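3.2 Sorting cell and staff tasks

The Tendstead kitchen serves lunch to the staff of two office buildings. Until April, returned dishes were sorted by hand at a bench beside the wash line. The Rieger cell now takes over the bowl step: it picks single bowls, groups them by color and stacks them by group. Trays, cutlery and glasses are still handled by people. We observed the work before and after the change and interviewed the shift lead, Covadonga Casado.

Before the change, two people sorted at the bench for the full lunch return, in turns of 45 minutes. The cell needs one person, who feeds bowls to it and removes the ones it rejects. The second person moved to tray scraping, where a backlog used to form after 1 p.m.

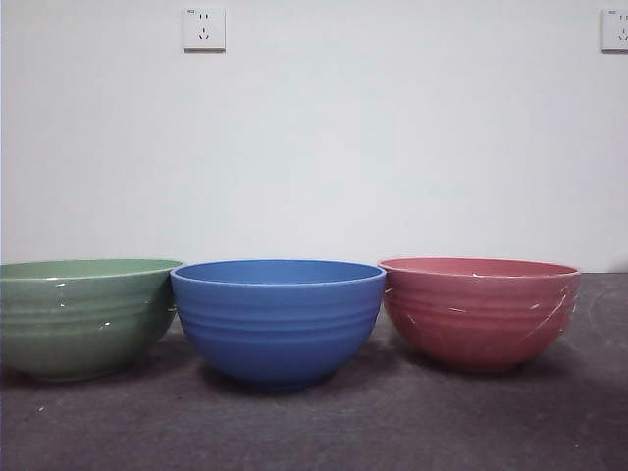 Color is the only sorting key. Size is not checked, so a bowl of the wrong size but the right color goes into the stack and has to be taken out later by hand. Casado counted 12 such cases in the first week. The staff asked for a size check; Ludger Kettler, who maintains the cell, has it on his list — no delivery month was given.

The feeding job is lighter on the wrists but more repetitive. Staff said that they talk less during the shift, as the bench was the one place where two people stood together. Turns at the cell were first set at 60 minutes and then cut back to the old length at their request.

Training took almost 2 hours per person. It covered the stop button, restart and clearing a jammed stack. It did not cover changing the color groups, so staff still call Kettler for that.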